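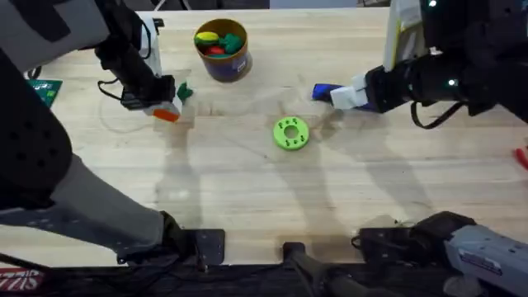

Play food: one bin or sorted?

14 comments · 3 shares

kbolger403
Asking the hive. We have a big play kitchen at the after-school room in Stumalthorpe and all the toy vegetables live in one round tub. My coworker Sarahí wants them sorted by color into separate drawers with labels. I say a tub is a tub. Who's right (me)?
– Kiri

ventura_a
Tub. I've watched a labeled drawer system last around 10 minutes with four-year-olds. The labels lasted longer because they were sticky.

sledesma
Coworker here, hi Kiri. My point was that the long pieces go in first and the peppers vanish under them. Then somebody wants the pepper and the whole tub goes on the floor. Drawers fix that.

ventura_a
Drawers move it to a different floor.

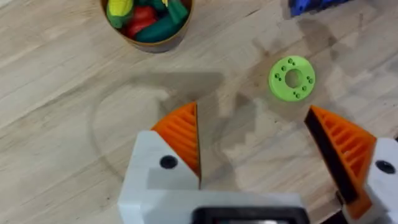 What size tub works best for a handful of play vegetables? One that's a bit shorter than your longest piece, so the corn and the cucumber stick up where a kid can grab them.

elvia_e
I'm with Sarahí, partly. Everyone who says "a tub is a tub" has never lost a pepper for a whole June. We use one round tub for the vegetables and keep everything else out of it. No blocks, no rings, no parts of some other toy that got adopted. It's the strays that ruin a tub.

kbolger403
Fine, but where do the strays go?

elvia_e
A stray dish. You empty it when it's full, or when you move house.

isauro_r
Can we talk about the table? We got a light wood one for 30 bucks from a school clearance and it shows every scuff. I was told wood "ages gracefully." Ours has aged like me. 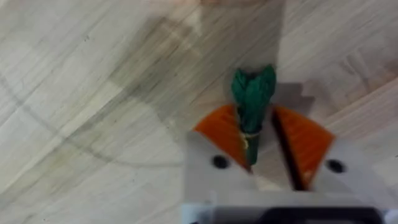
How do you get a dark curved scuff off a light wood tabletop? Try a damp cloth with a drop of dish soap first, then a soft eraser, working along the grain, and stop if the finish starts to look dull.

isauro_r
Tried the eraser. The scuff stayed and the eraser is now also on the table.

sledesma
Put a mat down. Problem solved, and the pieces don't roll.

ventura_a
A mat is a drawer for scuffs.

kbolger403
Okay, compromise: one tub, long pieces standing up, peppers on top, stray dish next to it. Sarahí gets to label the tub.

sledesma
Already printed it.

22 likes · Share · Report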